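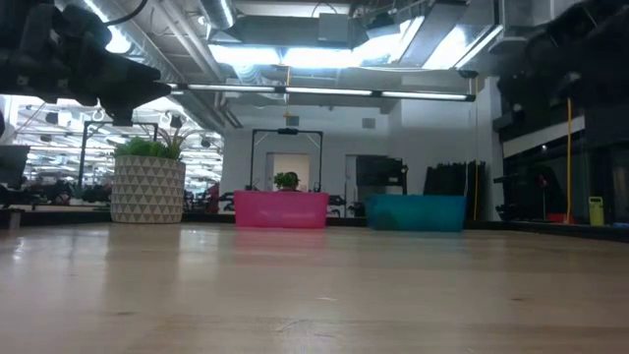
Potted plants and a pink bin at the far side of the table

Plimura is looking for a keyboard player and a female-range vocalist

We're a live band for weddings, company parties, anniversaries and the occasional very loud retirement dinner, based in Troltach and playing all over the county. Two chairs are opening up before the next wedding season and we would love to fill them with people who get as excited as we do when a grandmother gets up to dance to a song she claims not to know.

Both spots are part time and paid per show. You can apply for one or for both (if you sing lead and play keys, please, please write to us!).

What we play

The book has 178 songs in it at the moment. Motown, soul, eighties pop, country, standards for the dinner hour, plus whatever couples ask for as a first dance. You won't need all of it on day one. New members start with a core list that covers a normal reception, and the rest comes along as bookings call for it. We keep charts and reference recordings for everything, in the keys we really use, and if a key doesn't suit your voice we move it.

The keyboard chair

You'd cover piano, organ and the string and horn parts that aren't covered by a live player. For ceremonies and cocktail hours you'd often play alone or with our guitarist, Paora Tamihana, so you should be comfortable filling an hour of quiet music without a set list in front of you. Reading chord charts is a must. Reading full notation is handy for ceremony pieces. Bring your own 88-key instrument, a stand and a sustain pedal. We have the PA, the monitors and all the cables.

The vocal chair

You'd share lead with our current singer, Povilas Liepiņa, and sing harmony on most of what he leads. We want a voice that can sit low and warm during dinner and then really open up later in the night. Talking to a crowd is part of the job too, everything from announcing the cake to keeping things friendly when the best man is missing. If you've never done that part, don't let it stop you. Povilas is very good at it and happy to hand it over a bit at a time.

Pay and schedule

A full reception pays $831 per player. That covers load-in, sound check, up to four hours of music with breaks, and load-out. Ceremony-only and cocktail-hour bookings are paid separately, and we'll go over that rate sheet with you before you commit to anything. Mileage is paid for anything outside the county. You're fed at receptions (it's in our contract with the client, a hot meal and a place to sit down and eat it).

July is our big month, with 13 shows already on the calendar. The rest of the summer is steady, spring and fall are mostly Saturdays, and winter is company parties. Please look hard at your own July before applying. We can work around a family trip or a recital, but we can't work around the whole month.

Rehearsals are in the evening at McPhee Hall, twice a month in the off season and weekly in the run-up to summer. Rehearsals are paid as well, at a lower rate. There's free parking behind the building and a ramp at the side door, so you won't be hauling a keyboard up the front steps.

Who should apply

Anyone 18 or over who can get to Troltach and home again late at night. You don't need a music degree. Some experience playing with other people in front of an audience matters a lot more to us, and that can be church, theater pit, a college band, cruise ships, your cousin's bar. Black formal wear is needed for most shows.

How to apply

Send us an email with:

- which chair you're interested in
- two recordings of you, one slow and one upbeat (phone recordings are completely fine, please don't spend money on a studio)
- a few lines about where you've played and what you like to play
- any summer dates you already know you can't do

Put "Plimura audition" in the subject line and send it to Paora through the contact form on our Boder page. He answers everyone, including the people we don't invite in.

Auditions are live with the full band at McPhee Hall. We'll send you three songs ahead of time and ask you to bring one of your own choosing. Plan on forty minutes, including time for you to ask us questions. The finalists sit in for a full rehearsal, paid, before we decide.

Posted December 14, 2022. Open until both chairs are filled.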